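Hosolmont beechwood board oil, seven months in

I bought the little bottle of Hosolmont board oil in January, mostly out of guilt. My cutting boards had gone that sad pale gray you get when they live next to the sink, and one of them had a fuzzy patch that caught on the dish towel every single time. I'd been using plain mineral oil from the drugstore (fine, cheap, slightly depressing) and wanted to try something with wax in it.

First thing, the smell. It's orange peel and something like a new pencil, and I love it! My husband says it smells like a dentist's waiting room, so your mileage may vary. It goes on thin and spreads farther than you'd think. I use a folded piece of old T-shirt, leave it overnight, then buff it in the morning before coffee. Water beads up nicely for the first couple of weeks and then it tapers off, so don't believe the label when it says one coat a season. I'm doing mine every month, and the bread board even more than that.

The cap is terrible. It has one of those flip spouts that glugs, and I've lost a good bit of oil to the inside of my drawer. Zaltombridge, the shop I ordered from, sells a refill pouch for $22 and I've started pouring it into an old squeeze bottle. Much better.

As for looks, the color came back on my darker boards and the gray is gone. On lighter ones the change is pretty subtle, more of a soft sheen than anything. If you're after a big before-and-after you'll want to practice on something tired.
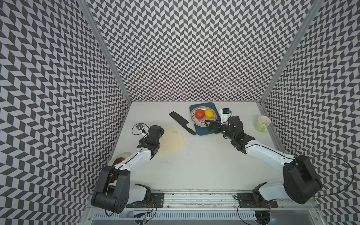
Ifigeneia Karagiannis wrote in to say she warms the bottle in a mug of hot water for 10 minutes first, and that the wax stops clumping if you do. I tried it last night on the bread board and she's right, it went on so much smoother. Still hate the cap. I'd buy the pouch again, though, and I'm doing the salad bowl next.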